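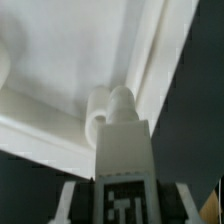

Minutes, Volume 3, No. 4

Hillby Residents' Action Group
Open meeting held August 28, 2023

**Present:** 30 residents, plus the chair and secretary. Apologies were read out and accepted.

**1. Minutes of the last meeting**

Agreed with one correction. The objection to the Dewulf planning application was sent by post and by email, and the minutes had only mentioned email.

**2. Lorry ban on Fidetano Road**

The chair reported that the council has put off its vote on the weight limit until October. The petition stands at 89 signatures. Several residents asked if paper and online names would both be accepted. The council's rules allow this so long as each entry has a full postcode - a few do not, and these will be chased up.

One resident spoke against the ban, saying it would push lorries on to Mill Lane. This was discussed for some time. A proposal to ask for both roads to be included was carried, with four against.

**3. March to the council offices**

It was agreed to hold a short march on the day of the vote. The route will start at the Hirkano works gate and keep to the pavement. The police need written notice of the date, time and route. Placards should be about the lorries only and carry no party names.
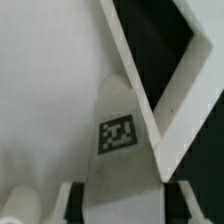 **4. Letters to councillors**

Two of the three ward councillors have replied. Both support a limit in principle but want traffic figures first. The secretary will write again to the third.

**5. Any other business**

The bus shelter light is still out. Reported again.

Next meeting in October, date to be confirmed once the council agenda is published.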